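Home Blog Archive Kitchen House About Contact

I have been told four times this year that I need to season my wooden table. The latest person to say so was Sofia Peixoto, who came by for lunch in December, ran her hand over the top and asked what I used on it. I said dish soap. She looked at me as if I had said sandpaper.

So I went and read up on table oil, which was a mistake, and then I bought some, which was a bigger one. The stuff is called Numach and comes in a tin about as tall as a coffee mug. The label promises to "feed" the wood. I would like to know how. The tree is dead. It has been dead longer than I have owned a car. Whatever is going on when you rub oil into a plank, it is not lunch.

To be fair to the oil people, there is something real underneath the sales talk. Oil soaks in a little, slows down water and makes the grain look darker. I have no argument with any of that. My argument is with the schedule. The leaflet says three coats to start, a day apart, then one a month, then a "refresh" with a different product (also made by Numach, you will be amazed to learn) before every holiday. Add it up and you are looking after a horse.

Gonçalo Caldeira, who refinished the floors in our old place on Seixas Street, told me he oils his own kitchen table when it looks dull and otherwise leaves it alone. I asked how often that was. He had to think. I trust that answer more than the leaflet, mainly because he had nothing in his hand to sell me.

What I did was this. I oiled half the table, the window half, and left the other half as it was. Same meals, same soap, same rag. I wanted to see whether guests could tell which side had been fed.
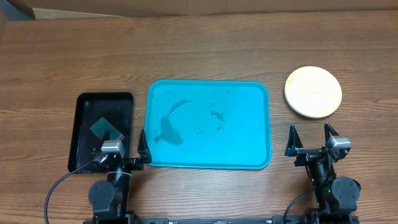

Does a wooden table need oil every month?
Most of them can go a lot longer than that, and if the top already has a hard varnish on it, the oil will mostly sit there and get on your sleeves.

The varnish part is what annoys me. I read the whole leaflet, both sides, and it never once suggests finding out what is already on the table. A drop of water would tell you something. If it beads up and stays put, you still have a finish doing its job. If it sinks in and leaves a dark spot, then fine, go and get the tin. I suppose a test that ends in "don't buy this" was never going to make it past the marketing department.

As for my half and half table, the oiled side did look richer for a while. I will give it that. It also picked up every crumb and one very clear print of my elbow. Afroza Sarkar sat on the oiled side and asked if somebody had spilled salad dressing. Olga Arruda sat on the plain side and said how nice the oil had made it look. I didn't correct her.

There is a forum where people take all this very seriously, and I spent an evening there that I would like back. One thread on wax over oil runs to 162 replies. A man with the user name Trovonier claims he puts on a fresh coat every time he moves the fruit bowl. Another poster says boiled oil, raw oil and mineral oil are "basically the same," and that one I would not repeat - they dry very differently, and mineral oil doesn't really dry at all. Also, if you do use a drying oil, lay the rags out flat somewhere outside until they are stiff. A wad of them in the trash can heat up and catch fire. That warning was on my tin too, in the smallest print on it.

I still have most of the oil. I'm going to do the other half so the two sides match, and then the tin goes on the shelf in the garage next to the stone sealer, which is a separate complaint for another post.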